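NOTICE TO ELECTORS OF FALUM

The Electoral Office of Falum hereby records that polling in the Sincombe ward closed at nine in the evening with 904 papers issued and 903 returned.

The presiding officer, Dayana Tapia, ordered a search of the hall. The missing paper was found with Mr. Braulio Rosales, aged 90, who was still seated in booth two. He stated that he was thinking.

The Office reviewed the Act. It set an hour for closing the doors — it set none for closing the mind. Mr. Rosales was brought tea.

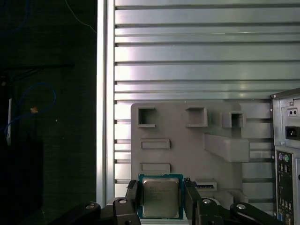 A processor chip held upright in a gripper.

At 33 minutes past four he folded his paper and asked whether the candidates were still the same.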